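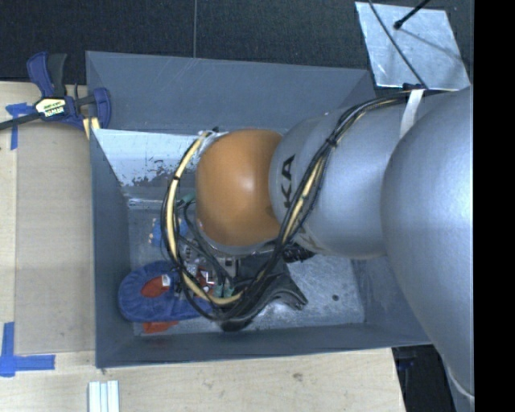
图3-1 机械臂位于料箱上方,箱角用夹具固定

3.4 开放日演示:现场准备与操作

适用于Markport展厅的抓取演示台。第一次带参观的同事先看完本节再上电。机械臂本体安装见第2章,这里不重复。

开场前

1. 提前到场,上午9点前完成上电自检。示教器报警未清,不开门。
2. 检查料箱位置。箱角的夹具要夹紧,手推料箱不动为准。箱子挪过就要重新标定,别嫌麻烦。
3. 看臂上的线束和软管。扎带松了就换,弯曲处不能绷直,也不能拖到箱沿上。慢速走一遍全行程,边走边看。
4. 物品放进料箱。软的硬的混着放,布类、反光的、黑色的都要有。不要高出箱沿。
5. 调出程序827,速度先设低档,空跑一轮。

注意:反光物品识别不稳,Lindemann那边的建议是关掉正上方的射灯。上次没关,连着抓空,场面不好看。

演示中

6. 操作员2名:一人拿示教器,一人看参观者。不许一个人兼。
7. 先讲后动。讲解词控制在三分钟以内,参观者站到围栏线外再按启动。
8. 第一轮低速,第二轮可以提到中速。高速不对外演示。
9. 抓空或掉件:让它自己重试。重试还不行就按暂停,切手动,退到安全位以后再伸手整理箱内物品。
10. 有人提问要靠近看末端工具的,先停机,确认示教器显示已停再放人。一次一组。

警告:自动模式下任何人不得把手伸进料箱,包括拿掉在箱里的手机、钥匙、胸牌。先急停在说。

警告:带小孩的参观组,看护的那名同事站在围栏开口处,不要离开。

常见情况

报警1167:多为线束拉扯引起的信号中断。停机,查接头,复位后慢速重跑。一天内再次出现就结束演示,通知Torben Kleinschmidt。
夹具松动:停机重夹,重新标定。标定大约要十几分钟,讲解的同事先带客人去看Fladon的输送线。
识别画面卡住:重启视觉软件即可,机械臂不用断电。

收尾

11. 回零位,断伺服,最后关总电源。顺序不要反。
12. 箱内物品收走,清点后放回柜子。破的挑出来扔掉。
13. 填演示记录表,抓空、报警、停机原因都写,写清楚时间,别只写“正常”。
14. 钥匙开关拔下交前台。示教器挂回支架,线缆盘号,不要留在地上。

五月开放日的场次安排另发,以邮件为准。

Cilham 技术文档组 | 联系我们 | 版权所有 保留一切权利 | 返回顶部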